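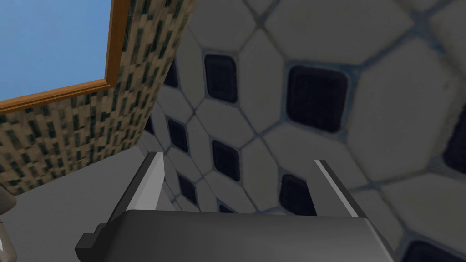
Grey surface, from above

Pergola beams: oil or paint??
Garden Timber > Finishes and Treatments

mossybucket
Hello all, long time reader, first proper post. We've got a pergola over the back patio, softwood, came as a kit from Brendden when we moved to Urcombe, and the top beams are going that horrible patchy green-grey. I've scrubbed one end with a stiff brush and it's come up lovely so I don't think anything is rotten. My other half wants it painted dark grey to go with the paving. I want it oiled so it still looks like wood! We've been having this argument since April and I said I'd ask people who know. The quote from a local chap to do the painting was £308, and I nearly fell off my chair.

tatty_gazebo
Oil, every time. Paint looks gorgeous for one summer and then it lifts along the top edges where the rain sits, and you're up a stepladder with a scraper while everyone else is having a barbecue. I did mine with Cerau (the clear one, not the honey one, the honey one is orange) and all I do is slap a bit more on when it starts looking thirsty.

pebbledashed
Got to disagree I'm afraid. I painted ours when the kids were small and it's been fine. You have to use proper exterior wood paint and you have to do the end grain, which people skip. Thirsty is right, by the way. My neighbour is out there with his tin of oil every spring.

tatty_gazebo
Every spring takes me a morning with the radio on. I like it!

mossybucket
This is exactly the conversation we've been having at home, thank you both, haha. Does anyone know if you can oil now and paint later if we change our minds?
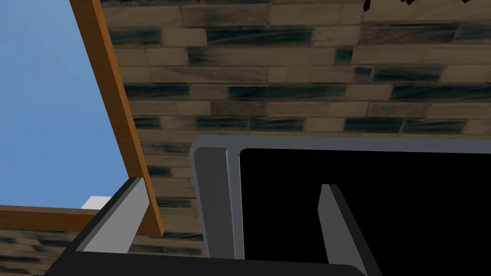

Arsenault
Moderator, Garden Timber

You can, but it's a faff. Paint doesn't take well over oil, so you'd need to let it weather right down and then sand it, and sanding the underside of a beam is miserable. Dust in your eyes, arms gone to jelly. Going from paint to oil is even worse. I'd make your mind up first and then stick with it.

Whichever way you go, clean the lot properly and then leave it alone until it's dry all the way through. I leave mine 36 hours of decent weather after scrubbing, longer if the nights are damp. Then 2 thin coats. People put one thick one on to save time and it stays tacky and collects every fly in the county.

And do the tops! I know you can't see them from the patio. That's where all the trouble starts.

pebbledashed
Agree with all of that, especially the tops.

gravel_and_gin
Can I be annoying and say do neither? Ours has gone silver and I think it looks smashing. The clematis covers most of it anyway.

tatty_gazebo
Silver on oak, yes. Softwood goes the colour of a wet pavement.

gravel_and_gin
I like wet pavement :)

mossybucket
Right, update. We've agreed on a test. I bought the little 400 ml tin of Cerau and a sample pot of the grey, and we're doing one offcut in each and leaving them on the shed roof over the winter. Loser does the stepladder work. Will report back, and I'll ask Brendden what the posts were treated with while I'm at it.

pebbledashed
Put me down for the grey. Don't forget the end grain!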